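The Corus Wool Mattress Topper
Item 1447 | Twin, Full, Queen, King | Made to order by Plorkeo

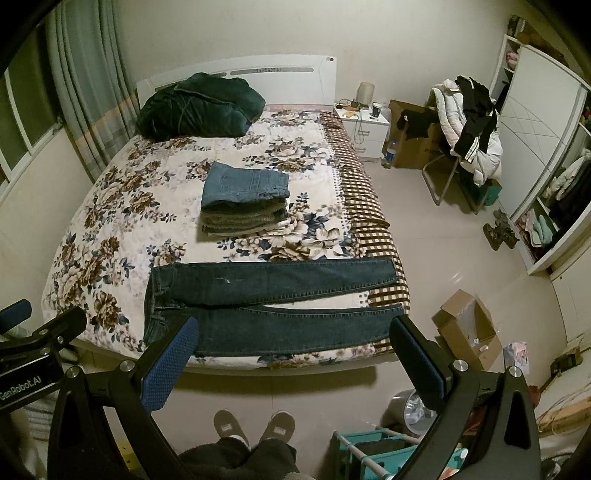
Will a wool topper make my bed too hot in the summer?

Wool lets moisture pass through it, so most people find it less sweaty in July than a foam topper. If you run very warm, order the light fill and put a plain cotton sheet on top.

I get that one more than any other, so it gets the top spot. I'm Karim Amrani, I make these toppers, and I also answer the email, so if you write in and it takes me a day to get back to you I'm probably at the sewing table with my phone in the other room.

What it is

The Corus is a quilted pad, 2 inches thick when it's new, that goes between your mattress and your fitted sheet. It's filled with carded wool and covered in a 300 thread count cotton. No foam, no memory anything, no gel beads. It won't turn a bad mattress into a good one (please don't buy it hoping to fix a big dip in the middle, you'll just have a dip with wool in it), but if your mattress is sound and just a bit too firm, or it has that plasticky feel some of the boxed ones have, this takes the edge off nicely.

I started making them after sleeping on a friend's old wool pad during a move. I slept so well that I went home and was annoyed at my own bed for weeks! I bought a couple of toppers from stores, took them apart with a seam ripper, and didn't love what was inside. One was mostly polyester with a thin skin of wool on top. So I made my own, and then my sister wanted one, and then her neighbor did.

The wool

It comes from Gillies, a small mill that washes and cards it for me and ships it in big rolled batts. Dougal Pringle runs the carding there and he's very patient with me. I ask for a springy, fairly coarse wool, which sounds wrong for bedding, but you never touch it directly and the coarse stuff holds its loft far longer than the soft fancy kinds. Soft wool packs down into felt. Great for hats.

It isn't bleached, so it's a creamy color with darker bits here and there. You won't see any of that once it's inside the cover.

The light fill has less wool in it and is noticeably thinner. Same cover, same stitching, same price, because the labor is nearly all of the cost.

How it's held together

I tuft it by hand with cotton ties instead of running long machine seams across it. Long seams squash the wool flat along every line and you end up with ridges. Tufts leave it puffy in between. The edge is bound with cotton tape in a color we call Turkero, a sort of dusty brick red. I tried other colors and went back to it every time.

Straps at the corners hold it to the mattress. They're elastic, they're sewn through the binding twice, and they fit deep mattresses as well as regular ones. If yours is unusually deep, like the pillow-top kind that's practically a piece of furniture on its own, measure it and put the number in the order notes. I'll cut the straps longer at no charge.

What it feels like

Firm-soft, if that makes any sense. You sink a little and then stop. People coming from memory foam sometimes think it's too firm on the first night. Give it a week or so. The wool settles where you lie and the whole thing gets more comfortable, and you'll lose a little height as it does. That's ordinary and it doesn't mean the filling is going bad.

It may smell faintly of sheep when you unpack it. I like it, my wife doesn't. Open a window, leave the topper flat on the bed without sheets for an afternoon, and it fades. Damp weather can bring a hint of it back.

Looking after it

Don't put it in the washing machine. I'm begging you. A customer sent me hers to see if I could rescue it after a warm wash, and it had shrunk into something you could have put under a dog bowl. Here's what to do instead:

Air it outside on a dry day whenever you think of it, over a rail or a couple of chairs.
Flip it and turn it head to foot when you change the season's bedding.
Dab spills with cool water and a drop of wool soap, then let it dry fully before the sheet goes back on.
Use a thin cotton protector over it if kids or pets share the bed.
Store it loosely rolled in a cotton bag, with cedar if you have moths around.

If it ever gets really flat, I can open it up, re-card the wool and add some fresh. Email first for a price, as it depends on the size and how much wool it needs.

Sizing

Our sizes match standard American mattress sizes. The pad is cut a touch bigger than the mattress and the tufting pulls it in to fit. Split king beds need a pair of separate toppers, so mention that if your base adjusts, or the topper will bunch up every time you raise your head to read. Odd sizes for campers, boats and antique beds are fine too. Send me a sketch with the measurements. Pencil on the back of an envelope works, I've had plenty.

Price and ordering

The queen is $300 in either fill. The other sizes show their prices when you pick them from the menu. That queen price holds for orders placed by 8/26/26, and after that it depends on what the next batch of wool costs me.

Everything is made after you order, so there's a wait, and you'll get an email with a ship date once your wool is set aside. It comes rolled in a heavy paper sack. Cut the string and not the sack, please, there's topper right behind it.

Returns

Sleep on it for a few weeks. If you don't get along with it, send it back clean and I'll refund what you paid, less the shipping. Custom sizes I can't take back, but I will alter them if the fit is off.

Wool allergies: if wool sweaters bother your skin, the cover may well be enough of a barrier, but I can't promise that. Ask me for a swatch packet before you order. It has a little square of the cover cotton with wool stitched inside, and you can tuck it in your pillowcase for a night or two and see how you do.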